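トラッドソープ軍事史資料館 公開日見学記(タクナの戦い 地図と書簡)

2019年3月14日、トラッドソープ軍事史資料館の公開日に行ってきた。普段は事前申請をした研究者しか入れない施設で、一般の見学者が地図庫まで入れるのは年に数回しかない。今回の主題は太平洋戦争、といっても1879年に始まったチリ対ペルー・ボリビアの戦争のほうで、そのなかでも1880年5月26日のタクナの戦い(アルト・デ・ラ・アリアンサの戦い)に絞った内容だった。

この戦争は日本語で読めるものが少ない。海戦については艦艇に詳しい人がときどき書いているが、陸戦になると急に薄くなる。自分も数年前に英語の概説書で読んだきりで、両軍の配置を地図の上で追ったことはなかった。以下は当日のメモをもとにした記録で、資料館側の説明と自分の感想はなるべく分けて書く。

到着まで

駅からバスに乗り、「ガスリー通り」で降りて坂を上る。停留所の名前は車内放送では聞き取りにくく、一つ乗り過ごして戻った。正面玄関は閉まっていて、公開日の入口は北側の通用口になる。案内の紙は通用口のほうにしか貼られていないので、正面で待っていた人が数人いた。

受付で名前を告げ、荷物を預ける。持ち込めるのは鉛筆、罫線のないノート、フラッシュを使わないカメラまで。ボールペンは預ける。傘は入口の傘立てに置いていく。

参加者は二組に分けられ、自分は先に地図庫、後で書簡という順番の組に入った。案内役は地図担当のクリストバル・リケルメ氏。英語での説明だが、地名と部隊名はスペイン語のまま発音するので、最初のうちは手元の配布資料と見比べながら聞く必要があった。

地図庫

地図庫には目録に載っているものだけで2,467点の地図と測図がある。うち南米関係は奥の棚にまとまっていて、19世紀後半のものが中心になる。もとはネヴェルという測量業者が集めた商用の地図で、港湾、鉄道、硝石の積出し施設に関するものが多い。戦史のために集められたわけではない点は、リケルメ氏が最初に念を押していた。等高線のある図は少なく、斜面はケバで描かれている。

机の上に出ていたのは、タクナ周辺の図が4枚。縮尺がそれぞれ違い、1枚は井戸と道だけを書き込んだ略図だった。この略図が面白かった。タクナの北西に広がる台地には水がない。チリ軍は北から上陸して内陸を南下してきたため、水と飼料をどこで補給するかが行軍の速度をそのまま決めていた。略図の井戸の間隔を見ると、部隊がまとめて動けなかった理由が分かる。

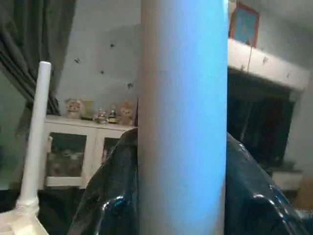

連合軍側の事情も同じ図から読める。ペルーとボリビアの連合軍はタクナの町の外、台地の上に陣地を取った。町を直接守るには遠いが、前面が緩い下り斜面になっていて、砂の深い場所が多い。守る側から見れば射界が広く、攻める側は足を取られる。一方で、陣地の後ろには退路になる道が町へ向かって下っているだけで、いったん崩れると立て直す場所がない。

リケルメ氏の説明で一番時間を割いていたのは、この台地の稜線が地図ごとに違う位置に描かれている問題だった。ある図では稜線が東西にほぼまっすぐ走り、別の図では中央が南に引っ込んでいる。後者が正しいとすると、連合軍の中央は左右から見えにくい位置にいたことになる。どちらが実地に近いかは、現代の地形図と重ねても判断がつきにくいそうだ。砂地なので細かい起伏が動いている、というのがその理由だった。

個人的には、引っ込んでいる図のほうが戦闘の経過に合うように思う。連合軍の左翼が圧迫されたとき、中央と右翼から増援を送っているが、その判断はかなり早い。左翼の状況が見えていなければできない。ただしこの点を質問すると、リケルメ氏は、伝令の報告だけでも同じ判断はできると答えた。それもそのとおりで、稜線の形を決める材料にはならない。

夜襲の失敗について

戦闘の前夜、連合軍は陣地を出てチリ軍の野営地を夜襲しようとした。結果としては暗闇と霧のなかで方向を失い、明け方に陣地へ引き返している。概説書では一段落で終わる話だが、ここでは一つの机を丸ごと使って扱っていた。

説明したのはタデオ・レタマル氏で、若い研究者である。机には台地の図のうえに透明なシートがかぶせてあり、方角を失った縦隊がどのように進んだかについて、三つの案が色違いの線で引いてあった。一つ目は案内人が早い段階で道を外したという案、二つ目は縦隊の間隔が開き、後続が別の方向に進んだという案、三つ目は先頭は正しく進んでいたが後続と連絡が切れたために引き返したという案。

レタマル氏自身は二つ目を取っている。根拠は帰着の順番で、陣地に早く戻った部隊と遅れた部隊の差が、行軍序列と合わないからだという。自分はこの議論を初めて聞いた。納得した部分もあるが、帰着時刻を記した史料はどれも戦後に書かれたもので、時計を見て書いたとは思えない。三つ目の案も捨てきれないと思う。

夜襲の失敗が翌日の戦闘にどれだけ影響したかについては、見学者からも質問が出た。兵が眠っていないこと、朝食を取る余裕がなかった部隊があることは確かだろう。けれどもチリ軍も前日に長い距離を歩いていて、水も不足していた。疲労の度合いだけで勝敗を説明するのは難しい。レタマル氏の答えも同じ方向だった。

むしろ気になるのは、夜襲の計画そのものが妥当だったかどうかである。連合軍は兵力でも砲でも劣っていた。砂の台地で待ち受けるか、相手が展開を終える前に叩くか、という選択で後者に傾いたのは理解できる。けれども訓練の度合いがばらばらの部隊を、目印のない砂漠で夜間に動かすのは無理があった。出発してから引き返す判断をしたことは評価していいと思う。明るくなってから平地で捕まっていたら、戦闘は朝のうちに終わっていた。

両軍の配置

次の部屋には、壁に大きな配置図が貼ってある。配布資料にも同じ図の縮小版が入っていた。簡単に書くと次のようになる。

連合軍は台地の上に左翼、中央、右翼を横に並べ、後方に予備を置いた。左翼にはボリビア軍の部隊が多く、右翼はペルー軍が主体になる。ボリビア軍の精鋭として知られるコロラドス大隊は、はじめ右翼側の後方にいて、左翼が危なくなってから移動した。

チリ軍は歩兵を四つの師団に分け、ほかに予備を持っていた。第1師団が連合軍の左翼、第2師団が中央に向かい、第4師団が連合軍の右翼に向かう。第3師団は第1、第2師団の後ろで支援にあたる。この配置を見ると、最初から一翼に重点を置いたというより、横一列で押していく形に近い。

チリ側では戦闘前に、連合軍の側面を大きく迂回する案も出ていた。採用されなかったのは、水のない砂漠を回り込む距離が長すぎると判断されたためである。この判断は今でも議論になる。正面攻撃で受けた損害を考えれば迂回すべきだったという意見があり、見学者の一人もそう発言していた。

自分は総司令官の判断に同情的である。地図庫で見た井戸の略図を思い出すと、迂回部隊が道に迷った場合の代償はあまりに大きい。前夜に連合軍が同じ台地で道を失っているのだから、なおさらである。もっとも、総司令官が夜襲の失敗をどの程度把握したうえで決めたのかは、展示からは分からなかった。迂回案の却下はそれより前なので、比較の材料にはならないかもしれない。

砲撃と砂

戦闘は砲撃から始まった。チリ軍の砲は数でも性能でも上回っていたが、初めの砲撃の効果は小さかった。砲弾が深い砂に埋まり、破片が広がらなかったためである。

この部屋の担当はサディア・クレシ氏で、砲術が専門だという。砂に対する着発信管の働きについてかなり細かい説明があった。自分の理解した範囲でまとめると、柔らかい砂では信管の作動が遅れ、砲弾がある程度沈んでから炸裂する。さらに破片の多くは上に抜けるので、少し離れて伏せている兵には当たりにくい。連合軍が砂を詰めた袋を並べていたことも効果を下げた。

一時間ほど撃ち合ったあとで歩兵の前進が命じられた、というのが通説で、クレシ氏もそれに沿って話していた。ただ、砲撃の効果が小さいことをチリ側の指揮官がその場で認識していたかどうかは別の問題だと付け加えていた。砂煙が上がれば、遠くからは当たっているように見える。

砲の展示はなく、弾薬の実物もない。資料館は紙の史料だけを扱う方針である。砲そのものを見たい人には物足りないと思う。

第1師団の弾薬不足

午後の前半はこの戦闘の山場の説明にあてられた。第1師団は連合軍左翼に向かって前進し、激しい射撃戦になった。続いて第2師団も中央に接触する。ところが二つの師団とも弾薬が足りなくなり、連合軍が予備を投入して反撃に出たため、いったん後退した。チリ軍にとって最も危険な時間である。

なぜ弾薬が切れたのか。リケルメ氏が再び担当し、理由を順番に挙げていった。兵一人あたりの携行弾数が足りなかったこと。前進中に撃ち続けたこと。弾薬を運ぶ騾馬が砂に足を取られて追いつけなかったこと。それから、第3師団の投入が遅れたこと。

最後の点については見方が分かれる。第3師団は第1、第2師団の後方に控えていたのだから、もっと早く前に出せたはずだという批判がある。自分もそう思っていた。しかし壁の図で距離を確認すると、第3師団の位置は思っていたより後ろだった。後退が始まってから命令を受けて前に出たのなら、あの時間に着いたのはむしろ順当に見える。問題があるとすれば、はじめに後ろへ置きすぎたことのほうだろう。

この間に騎兵の突撃があった。連合軍の前進を止めるため、チリ軍の騎兵が前に出ている。連合軍の歩兵は方陣を組んで応じ、騎兵は大きな戦果を上げられなかったが、時間は稼いだ。ここで稼いだ時間がどれくらいだったかが、この戦闘の評価を左右する。レタマル氏は短いと見ており、リケルメ氏は第3師団の到着に間に合うだけの長さはあったと見ている。二人は見学者の前でしばらく議論していたが、結論は出なかった。

コロラドス大隊の前進については、やや長めの補足があった。左翼に移動した大隊はチリ軍を押し返し、一時は砲を取り返すところまで進んだとされる。その後、増援を得たチリ軍に包まれるようにして大きな損害を出した。ボリビアでは今も有名な話で、後世の脚色も多い。資料館ではその点に踏み込まず、どの部隊がどこまで進んだかだけを示していた。 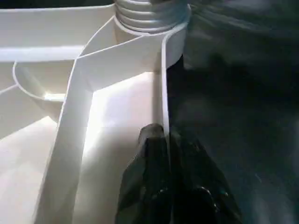 書簡の部屋

階を一つ上がった部屋に、兵士と従軍した民間人の書簡が並んでいる。担当はトリニダー・エスピノサ氏。ティラード書簡集と呼ばれるまとまりで、全部で208通ある。すべてがタクナに関するものではなく、上陸から行軍、戦闘後の病院の様子までが含まれる。

当日出ていたのはそのうちの一部で、原本ではなく複写が中心だった。原本は2通だけがケースに入っている。どちらも鉛筆書きで、一方は折り目のところが読めなくなっている。

内容は行軍の話が多い。水の配給、靴の傷み、寒暖の差。戦闘そのものについて書いた手紙は意外に短い。エスピノサ氏が読み上げた1通は、第2師団の兵が兄に宛てたもので、戦闘の経過は二行で済ませ、残りを同郷の誰が無事で誰がいなくなったかに使っていた。名前が続くだけの手紙だが、これを部隊名簿と突き合わせることで、中隊ごとの損害がかなり正確に出せるという。

書簡集の転写はまだ途中である。綴りが発音どおりに書かれていたり、行の終わりで単語が切れていたりして、慣れた人でも時間がかかる。公開されている転写は、元の綴りを残した版と、現代の綴りに直した版の2種類。研究に使うなら前者だが、スペイン語が母語でない人は後者から読むほうがいい。自分は両方を並べて、半分も読めなかった。

展示の説明文に一か所、日付の誤りがあった。戦闘の翌日に書かれたとある手紙が、本文では二日後の出来事に触れている。エスピノサ氏に伝えると、書き始めた日と書き終えた日が違う可能性があり、説明文のほうを直すと言っていた。

連合軍右翼と戦闘の終わり

最後の説明は、取り上げられることの少ない連合軍右翼についてだった。グマロ・モンテス氏が担当した。ペルー軍の右翼にはチリ軍の第4師団が向かった。左翼で激戦が続くあいだ、こちらは接触が遅く、しかも右翼からは左翼への増援として部隊が抜かれている。

右翼から兵を抜いたことの是非について、モンテス氏は時刻を追って検討していた。左翼からの要請が来た時点では、右翼の前面にチリ軍はまだ迫っていなかった。抜いた部隊がなければ左翼はもっと早く崩れた可能性がある。その意味では妥当な判断だった。ただ、第4師団が接近してからは戻す手段がなく、右翼は薄くなった線のまま押し切られた。

自分としては、抜くなら最初にまとめて抜くべきだったと思う。少しずつ左へ送ったために、左翼では到着した順に投入されている。予備の使い方としてはもったいない。とはいえ二か国の軍が一つの指揮のもとに入ってまだ日が浅く、まとまった兵力を一度に動かす命令が通ったかどうかは疑わしい。机上で線を引くようにはいかない。

午後には連合軍の線が全体で崩れ、残兵はタクナの町へ、さらにその先へと退いた。ボリビア軍は高原へ向かって引き揚げ、以後この戦争の陸戦に本格的に戻ることはなかった。ペルー軍の残りは山側へ退いた。チリ軍はこのあとアリカに向かい、6月7日に高台の要塞を攻め落としている。アリカまで扱うと一日では足りないので、今回はタクナの町に入るところで説明が終わった。

質疑から

最後に全員が下の部屋に集まり、質問の時間があった。メモに残っているものだけ書いておく。

チリ軍は勝ったあとなぜすぐに追撃しなかったのか、という質問があった。モンテス氏の答えは、馬が疲れていたことと、水の不足。騎兵は昼の突撃ですでに消耗していた。質問した人は納得していない様子で、退却路が限られていたのだから少数でも出すべきだったと食い下がっていた。

連合軍が台地ではなくサマ川の谷で待つ案はどうか、という質問もあった。川の線まで出れば水を相手に使わせずに済む。連合軍の内部でも北へ出るかどうかで意見が割れた時期があり、輸送手段が足りずに実現しなかった、という答えだった。

機関銃に類する火器の役割についての質問には、クレシ氏が、両軍とも少数を持っていたが砂と整備の問題で継続して撃てた例は少ないと思う、と答えた。史料がはっきりしないので断定はしない、とのこと。

日本語の文献を尋ねたのは自分だけだった。目録には入っていないそうだ。

配布資料と売店

配布資料は配置図、年表、用語集の三つ。用語集はスペイン語と英語の対訳で、部隊の種類や階級の訳し方が載っている。師団と訳した語は、当時の実態としては今の旅団に近い規模なので、この文章を読む人も注意してほしい。

売店は受付の横の棚一つだけ。地図の複製は折り畳んだものと巻いたものがあり、折り畳んだほうが安い。井戸の略図の複製があれば買いたかったが、扱っていなかった。申請すれば複写を郵送してもらえるそうで、用紙だけもらって帰った。

次に行く人へ

次の公開日は4月で、主題はアリカになる予定。申し込みは資料館に直接メールで行う。返信には数日かかった。

説明はすべて英語とスペイン語。事前に地名を地図で確認しておくと楽になる。タクナ、サマ、アリカ、イロ、モケグアの位置関係が頭に入っていれば、大半の説明にはついていける。

昼食は持参するか、ガスリー通りまで下りて店に入る。館内では飲食ができず、昼休みは短い。自分は坂の下のパン屋で済ませたが、戻ったときには午後の説明が始まっていて、弾薬不足の最初の部分を少し聞き逃した。

地図庫は室温が低い。上着は荷物と一緒に預けず、持って入ったほうがいい。

略図の複写が届いたら、井戸の位置を現在の地形図に落として、第1師団の前日の行軍路と合わせて別の記事に書くつもりでいる。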